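Monday, pm – carpet marking, upstairs room

Eusebio away till after lunch so started without him. Aim for today: get the floor marks sorted before the furniture moves again. Last week's masking tape left a grubby line by the door and half of it came up on people's shoes. Trying the clear stuff instead.

Stock on the shelf: two rolls Comeo clear, one part-used Devau (wider, stiffer, horrible to tear). Ordered more Comeo from Escobar, 6 rolls, should be enough for this room and the corridor. Ask them about a low-tack version, the catalogue page was no help.

**Test patch first**

Did a strip of each by the skirting, left over the weekend. Peeled this morning.

- Comeo: came up clean, slight flattening of the pile, brushed out with a stiff nail brush
- Devau: pulled fibres, left a tacky line. Got most of it off with warm water and a drop of washing up liquid. Not using it on carpet again
- masking: no point retesting

So Comeo it is. Carpet is the Clestammont tile, grey with the short stripes, low pile. Tape doesn't really grip the top of it, you have to rub it down hard with the back of a spoon or it lifts at the ends.

**Laying the box**

Method as of today, so whoever does the next one does it the same:

1. Vacuum, twice, second pass against the stripe. Fluff on the adhesive is what kills it.
2. Mark corners with a dot of chalk. I used the cardboard template, it's 71 cm on the long side. Check the template is square, the old one got damp and has a curl.
3. Long sides first, then the short ones over the top. Overlap the corners, don't butt them.
4. Don't stretch the tape off the roll. If you pull it tight it creeps back and wrinkles. I know this and did it anyway.
5. Rub down, corners last. Wait 50 minutes or so before walking on it.

Result is OK, not lovely. It's gone down a bit off square to the stripes, the whole box sits at a tilt, and I didn't notice till I stood up. The stripes make it very hard to judge by eye, you keep thinking you're straight becuase there's a line under your hand. Use the wall next time, not the carpet. Right hand side is crinkled worse than the left, and there's a bow in the bottom edge. Inside is clear, nothing put down in it yet.
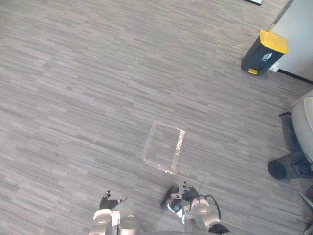

## To sort out

Visibility. Clear on grey is tidy but you only really see it where it catches the light. Fine for us, we know where it is. Visitors won't. Options:

- leave as is and put a small coloured corner at each end
- go to white cloth tape, which I don't like the look of and which frays
- thin chalk line inside the tape, hoovers off in a day, so no

Leaning to coloured corners. Will ask Eusebio, he has to live with it more than I do.

Redo or leave? Tilt doesn't matter for what goes in the box, it just annoys me. If it gets redone then do it before the trolley is parked up there for good. Would use the same piece of floor so we can see how the adhesive behaves on a second go. Lift slowly, low angle, pull along the pile.

Scissors: the decent pair has gone from the drawer again. Used the snap-off knife on a scrap of board for all the cuts, never on the carpet please, there's already a nick by the radiator.

Cost so far for the room is hardly anything, tape only. The quote we had for proper inlaid strips was 2000 and that was without fitting. Not going back to that unless the tape fails completley.

Later, 4.40 – Eusebio back, had a look. Eusebio Mamani's verdict: corners yes, blue not red, leave the tilt. He reckons the crinkly side will flatten with a book on it overnight. I doubt it but have put the heavy catalogue out for him to use.

Tomorrow: chase Escobar re low-tack. Buy blue. Brush out the test patch again and see if the flat bit has gone. Corridor box not started, needs the mats lifted first and I can't shift those on my own.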